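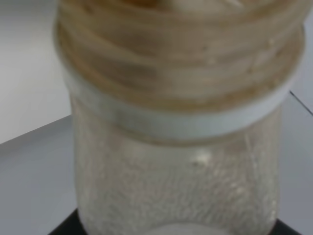
Coltmont Robotics Club meets at Lender School and has 7 members. We were told a robot arm would get pupils excited about engineering. Some were, for two weeks. Most of our time now goes on one dull job, getting the arm to deal with a glass jar with a ribbed, see-through lid, and we doubt it will be reliable by June. The school prospectus calls this "preparing for the future". We call it 271 logged attempts.

New members are welcome from Year 9 up. Don't expect trophies: we came 81st at Arasance.

Page last changed April 16, 2022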